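Bosby Two-Arm Bench Cell

Cable handling and light electrical kitting
Sold and supported by Zitusen, Hamonbridge

Two arms, one table, plain two-finger grippers. Made for the fiddly stuff at the end of a line - cords, plugs, power strips, small switches. Runs next to people doing the same kind of work. Not a replacement for the whole bench, please read the staffing part below before you order.

What it does

Picks up loose cords and leads, holds a part down with one arm while the other one works. Sorts by part. Passes anything it can't grip to a person.

What it doesnt do

Wire terminals. Crimp. Decide if a cord is damaged. Those stay with your people, and so does final check.

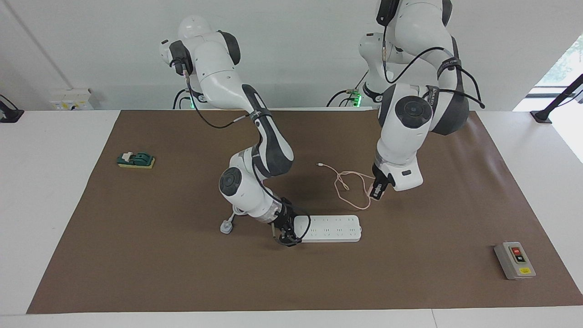 Page last changed: 10th November

Right gripper on the power strip, left one has the end of the beige cable. Dark mat is what we recommend, pale cords show up well on it. The knife switch and the push-button box are typical of the smaller parts people ask us to run.

What changes for the crew

Sangkhawat put in 2 cells in September on their cord kitting bench. 1,346 kits through in the first month. Same crew as before, no one let go, but the jobs moved round. Less untangling, more checking and packing. One person per shift now looks after the cells - clears stuck cords, reloads trays, logs stops.

Pramila Sandhu runs that bench. Her note to us: "My wrists are better. I do miss the chatting, we used to sit four to a table." They have since moved the packing stations closer together, worth planning for up front.

Satish Pant on the late shift wanted a paper stop log as well as the screen. Fair enough, we now ship one with every cell.

Training

Half a day for operators, two days for whoever owns the cell. Tarun Sandhu does the training on site. Do it with the real shift and not just the supervisors, they are the ones who will be clearing it.

Ordering

Cell with both arms and mat - quote on request
Spare gripper fingers - packs of 2
Part labels - roll of 100 or 400
Stop log pads - first one free, reorder thru the parts desk

Lead time depends on the table. If you are using your own, send us the size and a photo of the wall behind it, we need to know where power is.

Sales: Sarita Sengar
Service and spares: Pantelis Raptis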